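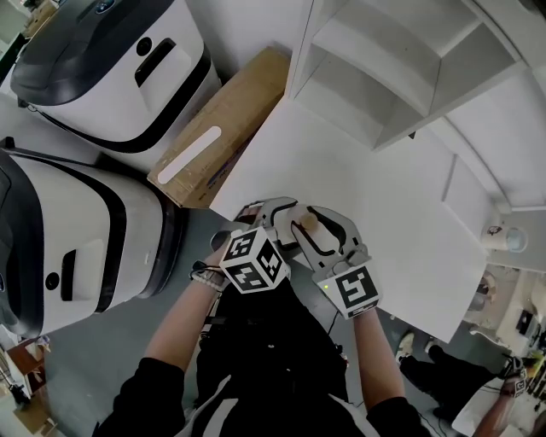 Home Support and Assisted Living Team

Visit to the Dikholm open day, Wednesday, October 25, 2023

Two of us from scheduling and one from field supervision went to the open day at Dikholm, the residential and home care centre run by Sellard. The aim was to see how they plan visits for clients who live alone but share a night service with the residential building. We run something similar on a smaller scale, and our rota has to be redrawn before March.

Benedikt Kleinschmidt, the service manager, met the group in the ground-floor dining room and gave the opening talk. Dikholm covers 683 clients at home and a residential wing on two floors. Visits are fixed in blocks of 30 minutes, with a minimum of one block. In the last full month the home team logged 2,838 hours of day visits and 1,241 hours of night cover. Travel time is recorded separately and is paid.

The planning office was the most useful stop. Each district has one planner and one stand-in. Requests for a change of time go to the planner until noon on the day before; later requests go to the duty desk, which may move a visit but may not shorten it. Medication visits are locked in the plan and need a nurse's signature to be moved. We saw the paper version of the form. It is a single sheet with the client's reference, old time, new time and the name of whoever agreed to it. Ours runs to three pages.

Night cover works from the residential building. There are 4 night staff, two inside and two on the road. The road pair answer pendant alarms and do the planned turning and toileting visits. If both are out on a call, the second alarm goes to Lusetitz, the neighbouring centre, under a written agreement. We asked how often this happens and were told it is reviewed monthly, but no figure was given.

Keys are kept in a numbered cabinet beside the duty desk and signed out per round. Key safes at the client's door are being brought in street by street. The older cabinet, a Pfeiffer with a mechanical lock, stays in use for clients who do not want a key safe.

The residential wing was open for a short walk. Corridors have handrails on both sides and the bathrooms have level-access showers. Door widths were fine for a standard wheelchair, although the turn into the laundry room is tight. Respite rooms are let by the week — shorter stays are only taken after a hospital discharge.

Points to follow up: the one-page change form, the noon cut-off, and the wording of the agreement with Lusetitz, which Mr Kleinschmidt has offered to send. Parking at Dikholm is at the rear, and the front entrance is kept clear for patient transport.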